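About Findstead

We find houses for people who have stopped enjoying the search.

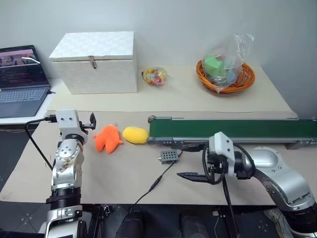
Findstead started at Imogen Birkett's kitchen counter, after she had toured 26 homes in one spring and bought the second one. Her agent had been charming throughout. He had also shown her two places with no road to them. Imogen figured there was room in the market for somebody who would read the listing first.

Sun-ja Hong joined a few months later. She had spent years as a building inspector and had developed strong feelings about decks. She still does our walk-throughs, and if you see her go quiet and start looking at the ceiling, it's fine to put the pen down.

We work for buyers only. Sellers have their own people, usually with nicer cars. You pay us a flat fee, half when you sign on and half when you close, and it stays the same whether you buy a mansion or a one-bedroom over the dry cleaner. We are told this is a poor way to get rich and so far we have found no evidence against it.

What you get: a long first conversation, a short list of up to 8 homes, and written notes on each. The notes cover noise, drainage, parking, the commute at 7:30 in the morning, and whether "cozy" means what we both think it means. Lamai Nilsuwan writes most of them. People have asked her to soften the wording. She has considered it.

Ilham Sumampouw handles offers and paperwork and will call you back the same day, sometimes before you've worked out what you wanted to ask.

We don't do rentals, vacation places or anything described as a "project" unless you own tools already. April and May fill up early, so write to us in winter if you can stand to think about moving then.

The office is upstairs from the bakery. Ring twice, the first one doesn't always take.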